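3.2 Noise sources at the home desk

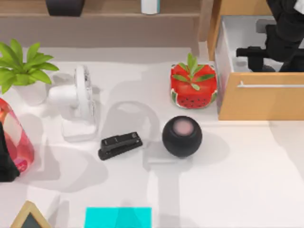 Figure 2. Rendered desk surface with a white fan, a black stapler, a round black smart speaker and a potted plant.

Background noise in open offices has been studied for decades, but far less is known about the rooms people set aside for work at home. Our interviews in Rurbridge and Plutmont suggest that the two settings differ mainly in who controls the noise. In an office, the loudest sounds come from other people. At home, most of the steady sound comes from equipment the worker has chosen to switch on, and a desk fan is the item that came up most often in the summer interviews.

We sent the questionnaire to all households on the Plellar mailing list and received 151 usable replies. Respondents were asked to name the sounds they noticed while working, to say which of these bothered them, and to describe anything they had done about it. Answers were free text. Figueroa and Ospina coded them separately and then settled the differences by discussion. The coding was closed on 19 August 2019, and replies received later were left out.

Steady sounds were named often but were seldom described as a problem. Several respondents said they left a fan running in cool weather because it covered traffic or voices from the next room. Sounds that came and went drew more complaints. These included plumbing, doors, a neighbor's television and spoken alerts from devices kept on the desk. A spoken alert is short and not very loud, but people reported losing their place in a text when one came during reading. This agrees with the earlier interviews by Giraldo, in which workers rated speech as more tiring than machine noise at the same level.

Calls were a separate matter. A fan that the worker no longer hears can still be picked up by a microphone close to it, and respondents usually learned of this from the other person on the line. The common response was to switch the fan off for the length of the call and turn it on again afterward. Moving the fan to the floor was mentioned less often — mostly by people with small desks — and a few had tried a folded towel under the base to cut down on rattle.

Length of the working day also mattered. Respondents who worked in blocks of 45 minutes or less, with a break between blocks, reported fewer complaints of every kind. We can't say whether the breaks helped or whether people with quieter homes simply found it easier to keep to a schedule. The October interviews, carried out by Agudelo and Kaewkla, asked about this directly and are taken up in Section 4.

Two replies mentioned hearing loss. They are included in the totals but were not used in the comparison of steady and irregular sounds.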